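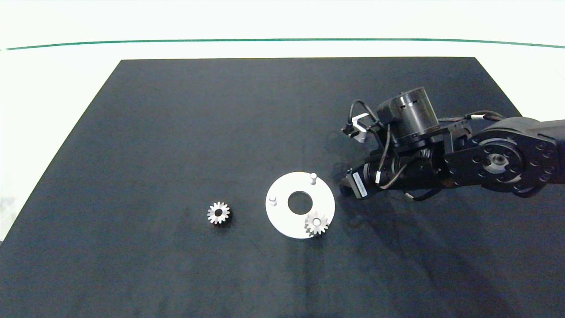 How to run a gear demo at your open day (and keep people watching)

I've done the gear table at the Warkirley open day a few times now, and people keep asking me how to set one up, so I finally wrote it down! Nothing fancy. If you have an arm, a gripper and a free afternoon, you can do this.

What you need

A black mat, two small spur gears and a white plate with a couple of pins standing up on it. The job is easy to explain to a seven-year-old: each gear has to end up on a pin. I like a white plate because folks in the back row can see it (silver on black is okay, white on black is better). Get a mat bigger than you think you need.

Step 1: Lay everything out

Mat first, and tug it as flat as you can. Then the plate, well inside the arm's reach, then the gears. I like to start one round with a gear out on the mat by itself and the other lying flat on the plate, just over the rim. It looks like somebody dropped it there, and visitors start guessing right away which one the arm will go for.

Step 2: Teach your start position

Park the gripper low, just off the edge of the plate. My first year I parked it way up high and every round began with this long, slow swoop... people wandered off to the snack table. Branwen Gronow talked me into the low start and I've never gone back.

Step 3: Check the cables

Move the arm by hand through the whole job, power off, and watch the cables. You want enough slack for the wrist to turn and no loop that can hook a pin. I skipped this once. I had 19 people watching and the plate went for a ride across the table.

Step 4: Do a slow round first

Run the first one at low speed and talk over it. Say what the arm is about to do before it does it. After that, go up to normal speed and let the kids call out "now!" when they think the gripper should close (they're always early).

Step 5: Let it miss

Sooner or later a gear will land crooked. Leave it there for a bit! Citlali Varela asks the crowd what they'd change, and we've gotten better ideas that way than in most of our meetings. Then stop the arm, reset the gears and go again.

I plan on 11 rounds between breaks. Bring spare gears, and bring water, you'll be talking a lot.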